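list archive | previous by thread | next by thread | by date | by author | search

[gronano-users] Re: Report from the open day at Flultunton
July 3, 2019
From: Esperanza Kowalczyk
4 replies | 2 shares

McIntyre wrote:

> I couldn't get to the Flultunton open day because of the train works, and
> I gather several people on this list were in the same boat. Could someone
> who went write up what was shown? I am mostly after three things. Did they
> show the hand-held grippers in use, or only on a table? Is the Kament arm
> any quieter than the one we saw in February? And did anyone get a straight
> answer on how many recordings they need before the arm can do a job
> without help?
>
> We have a bench going spare from September and I need to say by the end of
> the month whether we want to put an arm on it.
>
> McIntyre

I went, and stayed from the start until they began stacking the chairs, so I can answer most of this. I took notes on the back of the programme and have typed them up more or less in order. Others who were there should correct me where I've got it wrong.

First, getting in. The sign at the main gate sends you to the old entrance, which is locked. You want the side door next to the bike racks. I mention it for anyone going to the autumn one. There was a signing-in sheet and a box of badges, and the first talk started late because half the audience was standing outside the wrong door.

The opening talk was short. They went through what the workshop does now, which is mainly picking, sorting and putting things away, with a bit of folding. They have dropped the bottle-opening work for the time being. The reason given was that the fingers slip on small caps and they would sooner redesign the fingers than collect more recordings with the ones they have. The slides are meant to go up on the Gronano page, but they weren't there when I looked last night.

After that we were split into groups and taken round the stations. My group did the hand-held grippers first, then the arm, then the room where they go through the recordings.

To McIntyre's first question: yes, they were in use. Visitors could pick one up and have a go. You hold it by the grip, squeeze to close the fingers, and it records through its own camera as you move. The one I tried weighed less than I expected, but my wrist was tired after ten minutes and I would not want to do a whole shift with it. The woman running the station said they swap people over every 20 minutes for that reason.

The task they gave us was clearing a tray. There were blocks, a sponge, some spoons and a soft cap, and you moved them one by one into a bin on the left. It sounds dull and it is a bit dull. The useful part was being told what makes a bad recording. Going too fast is the main fault. The second is pointing the gripper off into the room between picks, which everyone does without thinking, me included. They would like you to keep it aimed at the tray the whole time. If you put the gripper down to scratch your nose, you should stop the recording first and start a new one.
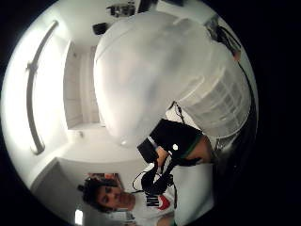

Camera angle came up more than anything else in the questions. The lens on the gripper takes in a very wide circle, so a small turn of the wrist changes what you get completely. In the one I have put in here, a man holding up a black camera in both hands has come out upside down, and the ceiling light runs in a long curve down the left. Someone asked whether they straighten the pictures before using them. They don't. The picture goes in as it is, round edge and all, and the tilt is worked out from the movement. I asked whether it matters that things very close to the lens blur, and was told it matters only if the blurred thing is what you are trying to pick up. They do look at how much of the view is blocked, and a recording gets marked down if something large sits in front of the lens for long.

They also keep a list of rooms and how bright each one is. A plain white room with strong lights is easy on the eyes but not so easy for working out movement, as there is less for the software to follow. A poster or a set of shelves helps. If you are setting up your own bench, the advice was to leave the clutter on the walls alone.

Next, the Kament. This is the same arm as in February with a new base and different motors in the wrist. It is quieter. I could talk to the person next to me while it was running, which I couldn't last time. There is still a whine when it slows down at the end of a move, and in a small room you would notice it all day. I would want to hear it in our own space before agreeing to it. The base is bolted through the bench top with four bolts and they were firm that clamps won't do. McIntyre, that may settle your question about the spare bench if the top can't be drilled.

The demonstration was the same tray job we had done by hand. The arm cleared the tray twice for my group. The first time it did everything except the sponge, which it picked up and dropped on the rim of the bin. It then went back to where the sponge had been and closed on nothing, three times, until the operator stopped it. The second time it managed the lot. It is slow. I timed the second run at 84 seconds for a tray I would clear in 15. They didn't pretend otherwise. The operator said speed is not what they are working on this year, and that they would turn it up once the dropped items come down.

One visitor moved the bin while the arm was carrying a spoon. He hadn't been told to, and I think the operator would have preferred he hadn't, but the arm stopped, waited, and then went to the bin in its new place. It was the most useful thing I saw all day. The operator did ask the rest of us to keep our hands behind the yellow line after that.

On the number of recordings: the answer we got was 300 for the tray job, from at least 2 different people. They tried it with one person and the arm copied that person's habits, including a way of coming in from the right that only worked when the tray was in one spot. More people is better than more recordings, within reason. For a new object on the same tray you can add a smaller batch, but they wouldn't give me a figure for that, and I did ask again at the end. For a new job altogether you start from nothing.

That figure is after the bad ones are thrown out. In the last room we watched someone going through a morning's work, and she was rejecting a fair few. She plays each one at double speed and presses one key for keep and another for drop. The usual reasons are the gripper wandering off, a hand getting in front of the lens, or the recording being started before the person was ready. There is a program that is supposed to catch the worst of these first. She said it is good at spotting ones that are too short and poor at everything else. Anyone planning a bench should allow for this, as it is a job in itself and none of us had put it in our plans.

Costs. I can't give you much. Grippers can be borrowed in pairs for a month at no charge if you send the recordings back to be pooled. The arm is a different matter and they want to talk to each group separately. The form asks for the size of your room, what the floor is made of, whether you have a spare socket on its own circuit, and who will be responsible for it. I picked up a few copies and can post one on if you can't print it.

Things I didn't get to: the talk on folding, which clashed with my group's turn at the arm, and the repair table, where they were showing how to change the finger pads. If anyone went to either I'd be glad of a few lines. I was told the new pads last longer but have to be glued, and I'd like to know with what.

Tea and sandwiches were provided. The coffee ran out early.

My own view, for what it's worth, is that we should borrow the grippers first and leave the arm until the new year. We would find out whether people turn up to do the recording, and we could do it on the bench as it stands without drilling anything. If we get as far as a full set for one job, we will be in a better position to ask for the arm. McIntyre may feel differently, and it is McIntyre's bench.

The gripper form has to be back before the 20th. If there are no objections by the weekend I will put our name down for one pair.

Esperanza Kowalczyk

previous by thread | next by thread | reply to list | 3 comments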